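이 사이트는 기본 기능 제공을 위해 쿠키를 사용합니다. 계속 이용하시면 쿠키 사용에 동의하는 것으로 간주합니다. 동의 | 설정

검색어를 입력하세요 검색 초기화

# Mitilard 소포 포장 용어집

국내 소형 온라인 판매자가 쓰는 포장 관련 용어를 모아 표제어, 뜻풀이, 용례로 정리한 한국어 텍스트 데이터입니다. 택배 상자, 완충재, 테이프, 라벨, 반품 안내문에 쓰이는 말을 다룹니다. 식품 위생이나 통관 용어는 넣지 않았습니다.

최종 수정: 2024년 8월 13일

## 개요

같은 물건을 두고 판매자마다 부르는 말이 다릅니다. '에어캡'과 '뽁뽁이', '택배 봉투'와 '폴리백', '날개'와 '덮개'가 한 문서 안에서 섞여 나오는 일이 흔합니다. 반품 문의를 분류하거나 포장 지침을 검색할 때 이런 차이 때문에 결과가 빠집니다. Mitilard는 이 말들을 대표 표제어 아래로 묶고, 실제로 쓰이는 변이형을 함께 적어 둔 목록입니다.

표제어는 모두 2000개입니다. 분류는 7개이고, 한 표제어는 한 분류에만 속합니다. 두 분류에 걸치는 말은 용례에서 더 자주 나타나는 쪽에 넣었습니다.

## 분류

- `box`: 상자와 그 부분의 이름. 골판지, 날개, 손잡이 구멍, 접는 선 등
- `bag`: 봉투와 비닐 포장
- `fill`: 완충재와 채움재
- `tape`: 테이프, 끈, 밴드
- `label`: 송장, 취급 주의 표시, 성분 표시
- `return`: 반품과 교환 안내에 쓰는 말
- `work`: 접기, 넣기, 봉하기 등 작업 동작

## 파일 구성

파일은 2개입니다.

- `terms.tsv`: 표제어, 분류, 뜻풀이, 변이형
- `usage.tsv`: 표제어 번호, 용례 문장, 출처 유형

인코딩은 UTF-8, 줄바꿈은 LF입니다. 구분자는 탭이며 따옴표로 감싸지 않습니다. 변이형이 여럿이면 세로줄(`|`)로 나눕니다. 변이형이 없는 칸은 빈 문자열로 둡니다. 엑셀에서 바로 열면 표제어 번호 앞의 0이 사라지므로 가져오기 기능에서 해당 열을 텍스트로 지정하십시오.

`terms.tsv`의 한 줄은 다음과 같습니다.

 0412	fill	에어캡	공기 방울이 들어 있는 비닐 완충재	뽁뽁이|버블랩|기포 비닐

## 수집과 편집

용례는 Sturar에 입점한 판매자가 공개 사용에 동의한 포장 안내문과 반품 안내문에서 뽑았습니다. 안내문 원문은 들어 있지 않고 문장 단위로만 실었습니다. 상호, 전화번호, 주소, 주문 번호가 들어 있는 문장은 제외했습니다. 맞춤법은 고치지 않았습니다. '박스'와 '상자'처럼 외래어와 한자어가 경쟁하는 경우에는 빈도와 상관없이 표준국어대사전의 뜻풀이가 더 구체적인 쪽을 표제어로 잡았고, 나머지는 변이형으로 돌렸습니다.

뜻풀이는 새로 썼습니다. 한 문장으로 쓰고, 재질과 쓰임 가운데 구별에 필요한 것만 적는 것을 원칙으로 했습니다. 예를 들어 '속포장'은 내용물에 직접 닿는 포장을, '겉포장'은 운송 중 바깥에 드러나는 포장을 가리킵니다. 업계에서 '내포장'이라고 할 때는 앞의 뜻으로 쓰는 사람과 속포장을 다시 묶은 중간 포장의 뜻으로 쓰는 사람이 있어 뜻을 나누어 실었습니다.

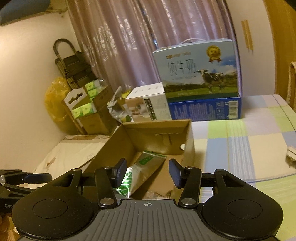

편집자 2명이 표제어를 따로 분류한 뒤 서로 다른 항목만 모아 다시 검토했습니다. 의견이 가장 많이 갈린 곳은 `bag`과 `fill`의 경계였습니다. 에어캡 봉투는 봉투이면서 완충재 역할을 하는데, 물건을 담아 봉할 수 있으면 `bag`으로 본다는 기준을 세워 정리했습니다. 같은 기준에 따라 종이 완충 봉투도 `bag`에 있습니다. '실리카겔'은 완충 기능이 없지만 판매자 안내문에서 채움재와 나란히 언급되는 일이 많아 `fill`에 두었습니다.

`work` 분류의 동사는 기본형으로 적었습니다. '테이핑하다'는 변이형이고 표제어는 '테이프를 붙이다'입니다. 띄어쓰기가 들어간 표제어는 검색할 때 공백을 없앤 형태로도 찾을 수 있게 변이형 칸에 붙여 쓴 꼴을 넣었습니다.

## 쓰임

- 쇼핑몰 내부 검색의 동의어 사전
- 고객 문의 분류의 보조 자료
- 포장 지침서를 쓸 때의 용어 통일
- 한국어 교재의 직업 어휘 목록

Janevski 검색 모듈에서 쓰려면 변이형 열을 동의어 파일로 변환해야 합니다. 이때 표제어 자신도 동의어 줄에 들어가야 합니다. 빠지면 표제어로 검색했을 때 변이형 문서가 나오지 않습니다.

## 한계

용례가 의류, 문구, 건조식품 판매자에게 치우쳐 있습니다. 가구나 가전처럼 큰 물건의 포장에서 쓰는 말은 적고, 파렛트와 관련된 말은 거의 없습니다. 신선식품용 보냉 포장은 '아이스팩', '보냉 봉투' 같은 기본 어휘만 실었습니다. 지역에 따른 차이도 표시하지 않았습니다. 분리배출 표시와 관련된 뜻풀이는 일반적인 설명이므로 법적 표시 의무를 확인하는 데 쓰지 마십시오.

변이형은 모두 같은 뜻으로 바꿔 쓸 수 있는 말이 아닙니다. '스티로폼'은 상자를 가리킬 때도 있고 알갱이 채움재를 가리킬 때도 있습니다. 이런 항목은 뜻풀이 끝에 `[다의]`라고 적었습니다. 자동 치환에 쓸 때는 이 표시가 있는 줄을 빼는 편이 안전합니다.

## 이번 판에서 바뀐 점

- `label` 분류의 중복 표제어를 합침
- '완충제'를 '완충재'의 변이형으로 옮김
- `usage.tsv`에서 끝 공백 제거
- 표제어 번호를 네 자리로 통일. 이전 번호와의 대응표는 제공하지 않음

## 이용 조건

출처를 밝히면 수정과 재배포가 가능합니다. 출처 표기는 "Mitilard 소포 포장 용어집, Sustbridge"로 합니다. 뜻풀이를 고쳐 배포할 때는 고친 사실을 함께 적어 주십시오.

## 오류 신고

저장소의 이슈 게시판에 표제어 번호와 함께 남겨 주십시오. 새 변이형을 제안할 때는 그 말이 쓰인 문장을 하나 이상 붙여야 합니다. 상품명은 변이형으로 받지 않습니다.

Sustbridge 소식지를 이메일로 받아 보세요. 이메일 주소 입력 구독하기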